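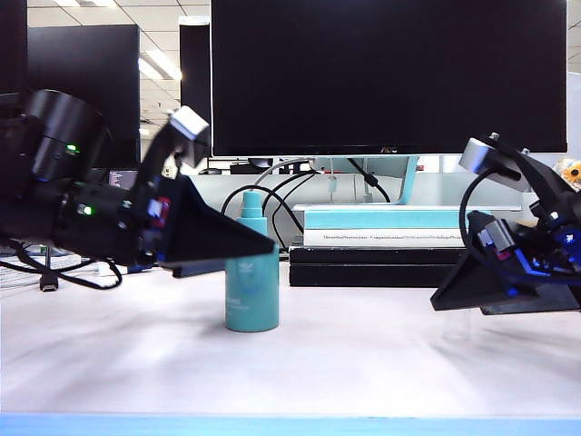
Ticket: Left arm stops partway through the reach
Project: Ovov bench, Murnavwood
Status: Waiting on you (no rush at all)

Hello again, and thanks for being so patient with us while we read through your logs!

The stop itself is the arm behaving properly. Your Nartey controller has a load limit of 700, and at full stretch the left arm goes over it and holds. Please don't raise the limit to get past it, tempting as that is (we've all been there). The Atwood bench rules ask that any change to a limit be signed off by a second person, and I'd dearly like us to stick to that.

My guess is the cables. They're hanging in a loop under the left arm and trailing over the tabletop, and one has a USB plug dangling at the end. Could you try this, with both arms powered down first:

- Clip the loop up along the arm, leaving enough slack for the elbow.
- Plug in or remove the loose USB lead.
- Keep the boxes behind the bottle outside the marked reach area.
- Run 6 slow cycles with one arm only, then both, hand near the stop button.

If it trips again, send me the log from the last 2 runs and I'll go through it over a cup of tea.

One small favour while you're there: the service counter is past 3,000 cycles, so the joint check is due as well. Please note it in the book under July.

Warm regards,
Bench support, Atwood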